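Which chores can a machine take over yet?
Household and workshop tips, July

Readers keep asking whether to wait for a robot before buying another mop. These notes are sorted by chore, with what to do in the meantime.

Floors
Robot vacuums are good enough on hard floors and short carpet. Pick up cords and socks first. Run it at 10 in the morning when the house is empty, and empty the bin after every run in July if you have a shedding dog. Corners still need a broom. Long fringe on rugs can be folded under and held with a strip of rug tape.

Dishes
The dishwasher is the machine you already have. Loading and unloading is still your job. Unload the bottom rack first so drips from the top don't land on dry plates. Knives and wooden spoons get washed by hand.

Laundry
Washing and drying are solved, folding isn't. Soft cloth changes shape every time it is picked up, and that is hard for a machine. Sheyla Montoya timed a folding machine at the Nustham home fair and it needed almost 3 minutes for a bath towel. She folds hers while they're warm and stacks them with the fold facing out.

Dusting and wiping
No machine I would pay for. A damp microfiber cloth, top shelf first, floor last. For greasy cabinet doors, use a drop of dish soap in warm water and dry right away along the grain.

Workshop jobs
Machines do better in a shop because the parts are always in the same place. Balthasar Danzer at Grabner runs an arm that moves blanks from a rack to a drill press. It moved 1070 in its best week, and he swept the chips himself. If you want to copy the idea at home without the arm, screw a stop block to the bench so every board lands in the same spot. Sand a small relief into the bottom corner of the block so sawdust doesn't hold the work off the line.

Picking things up
Hands are the weak point. A gripper needs a pad that holds without marking, and the same goes for your clamps. Glue cork or thin rubber to the jaws and replace it when it gets shiny. Keep finished wood and painted pieces apart with a clean rag.
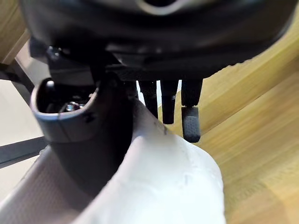
Can I buy one machine that does all the housework?
Not at a price or speed that makes sense for a normal home. Single-job machines such as a floor vacuum or a dishwasher are still the better buy.

Before you spend money
Ask the seller how the thing gets cleaned, and who sells the filters or pads. Waltraud Bühler paid 679 for a window robot and uses it on two large panes. The small ones she does with a squeegee and a bucket, wiping the blade after each pass.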